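Skesance open house, quick notes

Got there at 7, doors not even open yet. Line down the side of the building, 37 people ahead of me by my count (bored, so I counted). The Skesance building used to be a paper mill and you can still smell it in the stairwell. Free parking if you come in off Zanirel Road – don't use the front lot, it fills up fast.

First stop the archive. 2,000 maps, most of them county surveys, all in flat drawers. They let you pull one drawer each. Mine was drainage plans from Liloteo, which sounds dull and wasn't. Somebody had drawn tiny ducks on every pond. Would of stayed an hour.

Then upstairs, long hallway, a lot of rooms with the doors open.

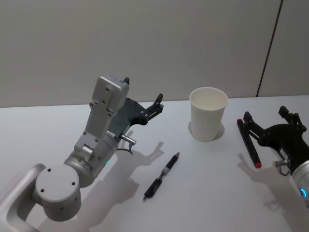

Upstairs, white table with paper cup and pen.

Lunch was in the old loading bay. Soup, bread, one kind of pie. 16 dollars, steep for soup, but the pie was peach and still warm. Sit near the back, the front tables get the draft. Coffee ran out early and teh tea was weak.

The Siriwardena reading room was the best part for me. Tall windows, green chairs, real quiet. They're fixing the ceiling in the spring so half the shelves were wrapped up. Asked about the county atlases – not out this year, maybe next. 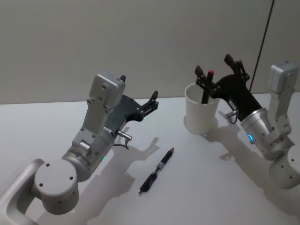 Same table, one pen in the cup and one out.

Gift shop tiny. Postcards of the maps, good paper, bought seven. No duck one, sadly. Bus back leaves from the corner by the bakery, every half hour until five. Missed mine, got a roll, caught the next.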